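15 de julio de 2020

**Informe de avance: materiales de encaje para la ludoteca de Trostville**
Para: Fundación Westila

Empiezo por lo que más ganas tenía de contar: el rincón de formas y colores ya está en marcha, y nos está dando muchas alegrías (¡y bastante trabajo!). Con la ayuda concedida en noviembre compramos los tableros de encaje de espuma y los juegos de piezas, y llevamos 12 semanas preparando fichas, probando combinaciones y decidiendo qué va en cada caja de préstamo.

## Qué hemos comprado

El gasto en materiales suma 541 euros hasta hoy. Todo se pidió a Kernico, que sirvió en 2 entregas; la segunda llegó más tarde de lo previsto y por eso las cajas de Alvarado van algo retrasadas. Elegimos espuma porque pesa poco, no hace ruido al caer y las familias la pueden llevar en una bolsa sin miedo a los golpes. El verde vivo del tablero nos convenció enseguida: sobre un fondo oscuro se ve de lejos, y un cubo amarillo puesto encima destaca todavía más.

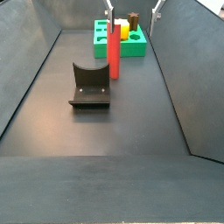 La primera ficha que escribimos es la más sencilla, y casi es mi favorita. Se trata de apoyar una pieza sobre el tablero y dejar que la criatura busque el hueco con calma, sin corregirla. Después vienen las fichas de comparar siluetas, donde ya se habla de lados, puntas y curvas, y al final las de construir, en las que el tablero sirve de base y las piezas se ponen de pie alrededor.

## Lo que hemos aprendido con las piezas

Los huecos parecidos son los que más juego dan. El redondo y el ovalado, por ejemplo, obligan a girar la pieza y a mirarla otra vez, y los rectángulos pequeños se prestan a probar y volver a probar. Hemos reescrito la ficha correspondiente para que el adulto espere un poco más antes de echar una mano.
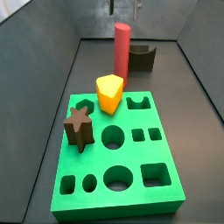 También hemos cambiado el orden de presentación. Al principio sacábamos todas las piezas de golpe y era demasiado. Ahora la ficha propone empezar con 3, añadir otras cuando apetezca y dejar el arco y la estrella para el final, que son las que más gustan para inventar puentes, casas y lo que se tercie.

## Lo que falta

- Terminar las cajas de Alvarado y pegar la lista de contenido en la tapa.
- Pedir piezas de repuesto a Kernico; las pequeñas se pierden con facilidad.
- Pasar las fichas a letra grande.
- Acordar con Westila el formato de la memoria económica.

No pedimos fondos adicionales para esta fase. Sí nos gustaría mover al apartado de repuestos lo que quede de imprenta, si les parece bien, y enviar con la próxima entrega las fichas ya maquetadas para que puedan verlas completas.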